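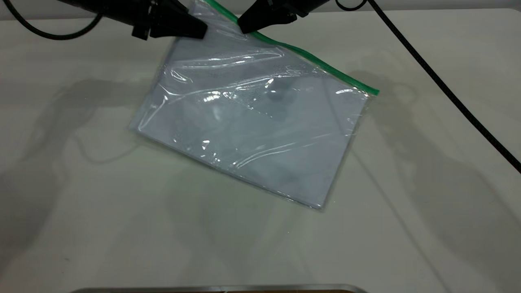 Clear zip-top bag with green zipper strip.

Section 5. Filling, Cleaning and Storage

This section applies to all Kobzar Clorcombe fountain pens supplied with a gold nib and piston converter. Owners of the cartridge-only model should refer to Section 6. The warranty terms are set out in the certificate enclosed with the pen.

5.1 Before first use

1. Remove the pen from the presentation case and set the case aside with its outer sleeve.
2. Check that the serial number engraved on the cap band matches the number printed on the certificate of ownership. If the numbers differ, do not fill the pen. Contact the retailer.
3. Unscrew the cap by turning it counterclockwise. Do not pull.
4. Unscrew the barrel from the grip section and confirm that the converter is fully seated.
5. Peel the protective film from the barrel ring.

Note: Every nib is tested with ink at the workshop before delivery. Slight traces of blue at the feed are normal and do not indicate previous ownership.

5.2 Filling the converter

1. Reassemble the grip section and converter without the barrel.
2. Turn the converter knob counterclockwise until the piston reaches the lower end.
3. Lower the nib into the ink until it is completely covered, including the small opening at the rear of the feed.
4. Turn the knob clockwise slowly until it stops.
5. Lift the nib clear of the ink and release three drops back into the bottle.
6. Turn the knob clockwise again to draw air into the feed.
7. Wipe the grip section with a soft, lint-free cloth and refit the barrel by hand.

Caution: Use fountain pen ink only. India ink, drawing ink and calligraphy ink containing shellac will block the feed. Damage caused by such inks is not covered by the warranty.

Caution: Do not wipe the nib from the tip toward the grip. Fibers may lodge in the slit.

If the pen does not write after filling, hold it nib down over a tissue for a short time and try again on plain paper. Do not shake the pen or press on the nib to start the flow. Pressure sufficient to spread the tines may alter the writing width permanently.

5.3 Routine cleaning

Clean the pen at every change of ink color and before any period in which it will not be used.

1. Empty the remaining ink into a sink or waste container. Do not return old ink to the bottle.
2. Fill a clean glass with 200 ml of cool water.
3. Place the nib in the water and operate the converter knob in both directions until the water expelled is clear. Change the water in the glass as needed.
4. Wrap the nib loosely in a tissue and stand the pen nib down in an empty glass overnight.
5. Refit the barrel only when the converter is dry.

Caution: Do not use hot water, alcohol, window cleaner or jewelry dip. The lacquer on the Finville and Drikilberg finishes is applied by hand and will cloud on contact with solvents.

Light marks on the lacquer may be removed with the polishing cloth supplied. The cloth for the metal trim is a separate item, sold as reference 53, and must not be used on lacquered surfaces. Neither cloth should be washed.

5.4 Long-term storage

1. Clean and dry the pen as described in 5.3.
2. Turn the converter piston to its middle position.
3. Close the cap until light resistance is felt. Do not tighten further.
4. Return the pen to the presentation case with the clip facing upward.
5. Store the case flat, away from direct sunlight and radiators. Relative humidity of 50 percent is suitable for all finishes.

Note: Keep the certificate, the sales receipt and the outer sleeve together. Replacement certificates are not issued. A pen offered for resale without its certificate may be serviced by the workshop, but its date of manufacture will not be confirmed in writing.

5.5 Nib exchange and service

The nib may be exchanged once, free of charge, for another width in the same metal, provided that it shows no sign of damage. The request must reach the workshop within the period stated on the certificate. Owners of numbered editions, which are limited to 300 pens in each finish, should be aware that the replacement nib will not carry the edition number.

1. Complete the service card and state the width required.
2. Empty and clean the pen. Remove any ink cartridge.
3. Pack the pen without its presentation case.
4. Send the parcel by an insured service and keep the proof of mailing.

Parcels received during the workshop closure in late December are opened in order of arrival when work resumes.

Questions concerning this section may be addressed in writing to Carys Landeg, Client Services, at the address on the service card. Please quote the serial number in all correspondence.

Section 5 revised September 23, 2023. Replaces all earlier versions.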